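Manutenção da garra: troca das ponteiras e ajuste da abertura
Fevereiro — por R. Hiltura

Quem trabalha com a célula Tarnitano sabe que a garra pede atenção antes do braço. Na nossa, as ponteiras vermelhas vão perdendo aderência e os objetos lisos começam a girar na hora de levantar. Quando isso aparece mais de uma vez na mesma manhã, eu paro tudo e faço o serviço completo. Leva quase 24 minutos.

Primeiro levo o braço para a posição de serviço, baixo, sobre a mesa, e corto a alimentação da garra no painel. O braço fica energizado com o freio acionado. Depois solto as ponteiras, uma de cada vez, e limpo o encaixe com pano seco. Já usei álcool no encaixe e não recomendo, ele leva embora o resto de trava-rosca e o parafuso afrouxa em 2 dias.

As ponteiras novas vêm da Virnulell em pacote de 6. A superfície é meio áspera de fábrica e eu não lixo. Aperto com a mão até encostar e dou mais um quarto de volta com a chave.

Com as duas no lugar, religo a garra e mando abrir tudo, sem nada entre os dedos. Olho a imagem da câmera do punho e comparo um lado com o outro. As duas pontas têm que ficar inclinadas para dentro do mesmo jeito. 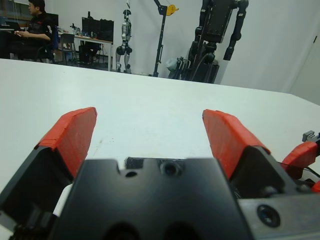

Se um lado estiver diferente, desmonto e assento de novo antes de mexer em qualquer parâmetro. Só então refaço o zero e gravo o valor de abertura máxima. No nosso controlador ele fica em 580, mas isso depende da montagem de cada um.

Por último passo a mão nos cabos perto do punho — a folga tem que permitir o giro completo — e anoto a troca na planilha. Na próxima vou testar o torque menor que vem indicado no manual.

Posts recentes
Calibração da câmera do punho na célula Tarnitano
Cabos: onde prender e onde deixar folga
Primeiras semanas com o controlador Siriwardena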